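Verkley Back Pain Diary, data card

Version 3

Maintained by Faizal Liew and Felicidad Buenaventura. Questions about the columns go to Felicidad, questions about access go to Faizal.

What is in the dataset

The dataset contains daily diary entries written by adults with pain in the lower back. Each person filled in a short form in the evening, for ten weeks. There are 300 participants in the release. Most of them work in jobs where they stand or lift for a large part of the day, such as warehouses, kitchens and hospital laundries, and the rest work at a desk.

The form was the same for everybody. It asks for the worst pain of the day, the pain at the moment of writing, hours of sleep in the night before, minutes of walking, any medicine taken, and one free text field with the title "Anything else about today". The free text was optional and many people left it empty. When they used it, they often wrote more than we expected, and we think this is the most interesting part of the data.

How it was collected

Recruitment was done through two clinics, one in Toltberg and one in Verkley. The physical therapists gave a leaflet to patients who came for a first visit. Tolera Abdella called every person who returned the leaflet and explained the form by phone, in the language the person preferred. Entries were made on paper or in the Plotier app. Paper entries were typed by two people separately and then compared, and Puspita Chong decided the cases where they did not agree.

The pain scale goes from 0 to 10, with 0 as no pain and 10 as the worst pain the person can imagine. We did not put words or faces on the numbers in between. In version 1 the app showed a slider which started at 5, and we noticed that too many answers stayed exactly there. The slider was replaced by buttons in July, and all entries from the slider period are marked in the column input_type with the value "slider". Please do not mix them with the others without checking this.
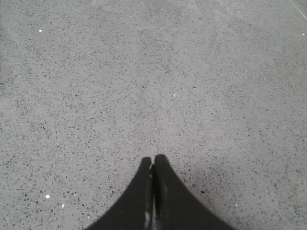

Entries with the value "button" or "paper" can be compared with each other. Wilson Giraldo tested this on a small group who used both methods in the same week, and the difference in the mean score was too small to matter for our purposes. His notes are in the file notes_input.txt.

Files

diary.csv has one row per person per day.
people.csv has one row per person, with age group, type of work and clinic.
medicine_codes.csv explains the short codes in the column med.
notes_input.txt has the comparison of paper and app.
changes.txt lists what was changed between versions.

Columns that cause confusion

pain_now and pain_worst: pain_now should never be higher than pain_worst, but in some rows it is. We left these rows as the person wrote them and set the column check to 1.

sleep_h: hours of sleep, in half hours. Night workers were told to report their longest sleep of the last 24 hours, also if it was in the daytime.

walk_min: this is the person's own estimate. No step counter was used. People round a lot — you will see many values of 30 and 60.

med: an empty cell means that the question was skipped. The code N means that the person answered and took nothing. In version 2 these two were joined by mistake, so if you still have that version, please download again.

free_text: names of persons, employers and streets were replaced by the word REMOVED. Spelling was not corrected. Entries written in Ngau come with a translation in the column free_text_en, made by Tolera and checked by a second reader.

Missing days

Roughly a tenth of the days are missing. They are not missing at random. People skipped more often on very bad days and also on very good ones, and several told us on the phone that they simply forgot about their back when it did not hurt. If you fill in the gaps with an average, you will probably get a picture that is too calm. We prefer to leave them empty.

What it should not be used for

The diary does not contain a diagnosis. It cannot tell you which treatment works, as nobody was assigned to a treatment and most people tried more than one thing at the same time. It should also not be used to decide about a single person, for example about sick leave or an insurance claim. Persons who got worse and went to surgery left the study, so severe cases are fewer than in a normal clinic.

Access

Send a short message to Faizal with your name, your institution and a few lines about your plan. He answers usually within 10 working days. The files may not be passed on to other groups, but scripts and result tables can be shared freely.

Known problems

Age group is missing for three persons in people.csv. Two app users changed phones and have two entries for the same evening — keep the later one. The Toltberg clinic moved during the study, and the form was paused there for a week, which is noted in changes.txt.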